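# Mollel: how I set up and look after the drawer cell

This README goes with the recordings in this folder, but most of it is about the cell. I'm the one who resets it in the morning and I got tired of keeping it all in my head. If you only want the data, skip to "What's in the folder". If you're going to run the arm yourself, please read everything - especially the part on fingers!

## The cell

It's one arm, one hand, one nightstand. The arm is white and came to us secondhand from the Tralier lab. The hand has printed fingers, and I swap those out myself. The nightstand is dark brown wood with a single drawer that matters. The task is the same every time: drawer open, small orange ball goes in, a bit of junk sitting on top so the camera has something to be confused by.

## Morning setup

- Push the nightstand back to the blue tape on the floor. It creeps when the arm pulls on the drawer, and a little creep is enough to put the ball on the lip.
- Pull the drawer out all the way by hand, twice. If it sticks, rub a candle stub along the runners (no spray, it gets on the fingers).
- Keep the arm cable on the floor with a loose curve in it. Detlef Hagedorn likes it tied down tight and I like it loose, and since I wrote the README, loose it is.
- Home the arm, then let it sit powered for 30 minutes before you record. The wrist reads a hair differently when it's cold.
- Wipe the camera. I forget this one constantly.

The floor is shiny and the sun comes in on the window side, so I record before lunch when I can. Afternoon runs are in the set too and they're fine, just glarey.

## Fingers

These wear out faster than anything else on the machine. The joint pins loosen first, and then the thumb starts to lag behind the others. To check, close the hand on a ball and give the ball a gentle twist. If it turns freely, change the pins. I do a full pin change every 800 grasps, which takes me most of a coffee break and one very small screwdriver.

Don't glue a cracked finger! I tried it with one of the Erneck prints and the glue crept into the joint, so I ended up replacing the whole digit anyway. Spares are in the tin under the bench. Print new ones when you get down to six.

After a finger change, run the open and close routine and redo the grip offset. If you skip the offset, the hand squeezes too late and the ball pops out sideways - you'll be crawling around after it like I was in July.

## What's in the folder

There are 817 runs, each with head camera video, joint positions and finger currents. I kept the failures and labeled them "drop", "lip" or "miss". Runs made right after a finger change have a note in the log file. Obed Appiah wrote the sync script, and it's in the tools subfolder with its own short notes.

## Known trouble

Finger currents are noisy on the early runs, from before I found the bad connector at the wrist. I reseated it and put a dab of hot glue on the shell, and the later logs look much cleaner. I haven't tried to filter the old ones.

The grip offset file gets overwritten each time you calibrate. Save a copy first if you care about the old one.
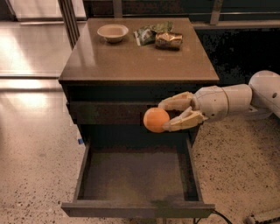 Muireann Buckley: I'd change the pins sooner than 800 if you're doing a lot of afternoon runs. Ours at Plelleck were loose well before that, and the thumb pin always went first. Could you put the pin size in here too? I had to measure one with calipers.

Contact: Knut Lammers, Mollel drawer cell | Back to top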